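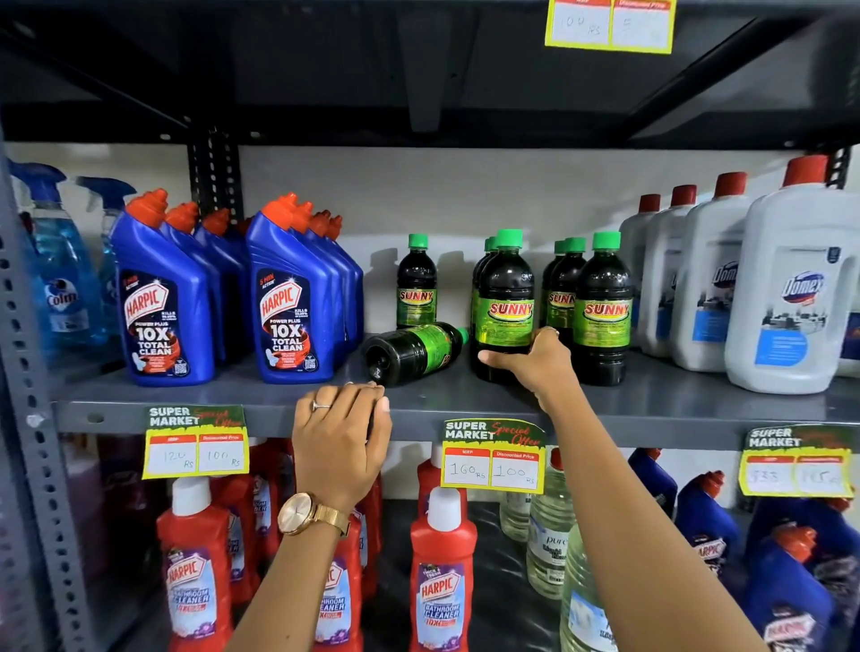
The shelf-tending cell at Grodari's test store in Dunleavy is a fussy old thing, and I say that with real affection, having spent most of an October week watching people look after it. Before the arm moves at all, somebody has to dress the shelves for it, and that goes slowly. The cleaning aisle is the hardest — blue Harpic bottles with their angled necks, white Domex with red caps, and those nearly black bottles of Sunny with the green caps, which get set upright by hand, one after another, even when a neighbor is lying on its side. The slotted metal uprights help, because a shelf can go up or down a notch without any tools.

Then comes the gripper. The Finudex pads wear smooth after up to 70 hours, and the crew swaps them at a little bench by the back door (there is always coffee there, and usually cake). It takes 18 minutes if the screws behave. After that the arm runs its touch points, 236 of them, and everybody stands about pretending not to watch.

The last job is the one I liked best. Two people wipe down the rail, grease the Nandari bearing and turn the arm by hand, listening for grit. They heard a bit while I was there, so off came the cover again, and I put the kettle on.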